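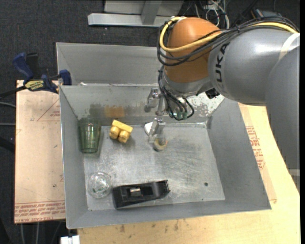 4.2 What the demonstrations teach

The usual claim for teleoperated demonstration is that a person's skill passes through the controller and into the policy. We are less sure. At the Cumgate site we collected 1,064 demonstrations of bin picking, of which 929 were kept after screening. All of them were recorded by 22 operators who had no earlier experience with the arm, using the Jinska hand controller. The rest were thrown out for dropped frames or a lost connection, never for poor technique, and this matters for what follows.

Figure 2. The bin picking workspace. The arm reaches into a grey metal bin holding, among other things, a green faceted drinking glass, a yellow toy block piece and a black tape dispenser.

The objects were chosen to be awkward in different ways. A clear or tinted glass gives a depth camera very little to work with, and the glass in Figure 2 lies against the left wall, where one finger has to go down between it and the metal. Operators dealt with this by looking at the colour view and guessing. Their guesses were often good, but the recorded data hold only the motion that came out of the guess, and a policy trained on that motion has no way of telling a careful approach from a lucky one.

Ferraro, our baseline policy, was trained on all the kept demonstrations. It learned to hesitate. Operators tended to stop above an object while they judged the height, and the policy stops there too, for no purpose we could find. Cutting the pauses out in preprocessing made the motion look more confident and did nothing we could measure for grasp success. We would treat published videos of smooth imitation with some caution on this account.

Kinesthetic teaching, where the operator holds the arm and moves it by hand, is often put forward as the remedy. Virág (Veronika Virág, personal communication, May) argues that contact forces felt through the arm lead to better grasps near a wall. That may be so. In our Burnitari trials the operators' own bodies blocked the overhead view for long stretches, and people steered clear of the corners because reaching them was uncomfortable - a bias that then turned up in the learned behaviour.

Neither method, then, gives a neutral record of how the task should be done. Section 4.3 looks at whether mixing the two helps, and on which objects.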